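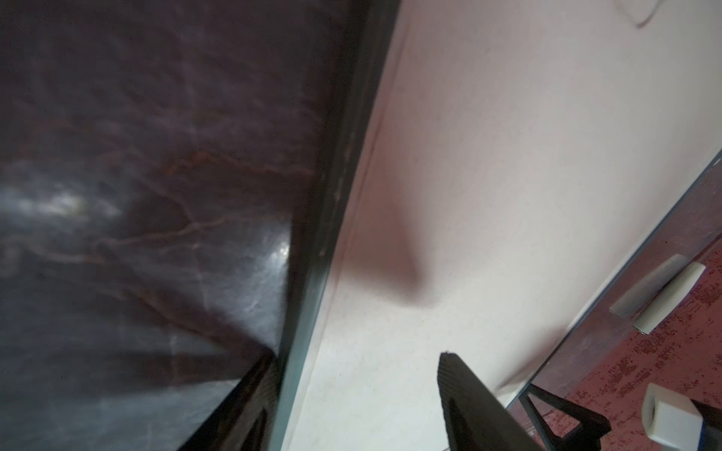
Griltosport film night comes back in August

After two years of break, the skate film night in Jirkstead will happen again. It is on a Monday in August, doors open at 7 p.m., and the first film starts when it is dark enough, so please do not be angry if we wait a little.

The main film of the evening is "Floritz", the new full-length video by Riku Takeda. Riku has filmed in Jirkstead for 9 years, mostly at the bank spot behind the old bus station and on the long stairs by the river. Some of you will remember his earlier tape "Peeters", which was sold only in the shop and had a run of 500 copies. The new one is longer and slower. There is less music than before, and in many parts you hear only the wheels on the rough ground. I have seen it two times now and I liked it more the second time.

Anežka Šimko has the opening part. She skates almost all of it switch, and her last line goes through the whole market square without a cut. Timo Rothe has the last part, as many people expected. His backside lipslide on the river rail took him three visits, and Riku kept some of the falls in the edit. Between them there is a shared part with the younger skaters from the Tuesday group, and for me this is the best section of the film. They skate very small things, a curb, a drain cover, a piece of wood against a wall, and they look happy with it.

Before the film, Eglė Lukoševičius will show her photographs from the filming trips. She used black and white film for nearly everything, and she chose from 831 negatives. Small prints will be for sale at the door.

Entry is free for members. Guests pay 2 euros, cash please. Bring your own chair or cushion if you can, as we have only the benches from the shop. If you want to help with setting up in the afternoon, write to Birgit Weidemann before the weekend. The mini ramp stays closed during the film and opens again afterward until 11 p.m.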